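4.2 Folding and placement on the bed

The Kidwood task list puts bedroom tidying after laundry sorting. Each dark item was folded to a soft rectangle and laid flat on the sheet before being moved to storage. Folding was done on the bed – the shelf behind the headboard was already holding a pile of clothes.

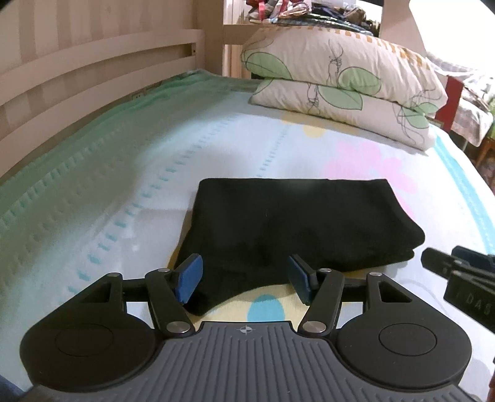

Figure 3. Folded black item on the printed bedsheet, with two stacked pillows behind.

Items folded on a bare sheet kept their edges better than items folded on a blanket. Two folds were enough for small pieces. Large pieces needed 3 and were logged separately in April.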